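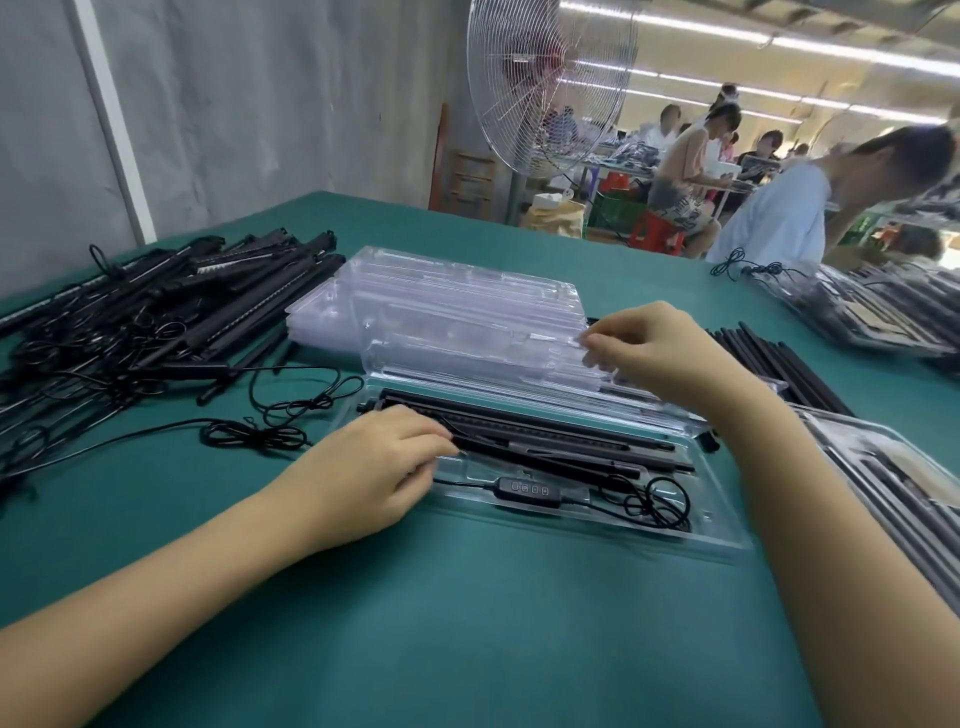

The Hisberg Reporting Exchange takes journalists from small newsrooms and places them for two weeks with a host paper or station in another country. Its next group leaves in November. The program coordinator spoke to us at the exchange's office in Stendmont, where most of the morning had gone to luggage lists and visa letters. Reporters who film on their phones can ask for a lighting kit, and the one she talked about was the sort with black rods, a strip of small LEDs and a little three-button controller on the cable, all of it fitted into a clear plastic tray. "They're light and they go in a backpack," she said. "A lot of our people do their own video now, and a council office at four in the afternoon can be pretty dark."

The exchange began as a study tour. Reporters were taken by bus from one briefing to the next, heard from officials and went home with a folder. She worked on the last of those tours and did not enjoy it much.

"We had them in meeting rooms from eight until five," she said. "They were polite about it, but when we read what they published afterwards, it was mostly quotes from the briefings. They could have got those by email."

Under the present arrangement, briefings are limited to the first two days. After that the visitors work out of the host newsroom, go to its morning meeting and file their own stories. Last year 203 people applied and 35 were accepted. Between them they published 63 stories during the placements or in the month after.

The coordinator said she was asked about that second number more than anything else, usually by funders. "I give it to them because they want it. But one person spent the whole two weeks on a single piece about port inspections, and that was a good use of the time. I wouldn't want her to think she should have done four short ones."

Placements are made by subject. A reporter who covers fishing at home goes to a fishing town if one is available, and court reporters are kept near a courthouse. Cisow, a regional paper that has hosted from the start, takes two visitors a year and usually asks for people with some background in flood coverage. Its editors pair each visitor with a local reporter and the two share a byline.

Âu, a radio newsroom which joined the program last year, works differently. It produces in two languages and needs visitors who are comfortable being interpreted on air. "The first group found it hard," the coordinator said. "You ask a question, you wait, you hear the answer, you wait again. The people who do television were used to filling that gap themselves. By the second week they'd stopped."

Interpreters are paid for by the exchange and are briefed separately. She said this was a change made after complaints from both sides. Interpreters had been asked to phone sources, book cars and, in one case, find somewhere to have a laptop repaired. They now have a written agreement that sets out their hours and says that they interpret.

On the question of independence she was direct. Part of the money comes from government grants, and applicants ask what is expected in return.

"Nothing goes to a funder before it's published. We don't read it before it's published either. The host editor does, the same as for anyone on staff, and the home editor if they're running it too," she said. "Some of the stories have been critical of agencies that briefed the group. One agency has not been back. That was their choice."

Security for people who go home to difficult conditions takes up more of her time than it used to. Participants can ask to be left off the published list, and several do. The group photo on the last day is optional. Each person also has a session on protecting notes and contact details before leaving Stendmont, which was once a handout.

The application itself has been made shorter. There used to be an essay, two letters and a budget. Now there is one letter from an editor, three samples of published work and a story proposal of no more than 800 words. Applicants may write in their first language. She said the proposals that did well tended to be specific about a place and the people the reporter wanted to speak to. Those that did poorly often set out to explain an entire region.

"If you cover roads, tell us about a road," she said. "We've had people apologize for working at a paper with a staff of three. Please don't. That's who it's for."

Freelancers are eligible if an editor who has bought their work will sign the letter. Travel, lodging and insurance are covered, along with a daily allowance for meals. The program does not replace lost wages, and the coordinator said this still kept some freelancers from applying. She has asked for money to change it and expects an answer before the group leaves.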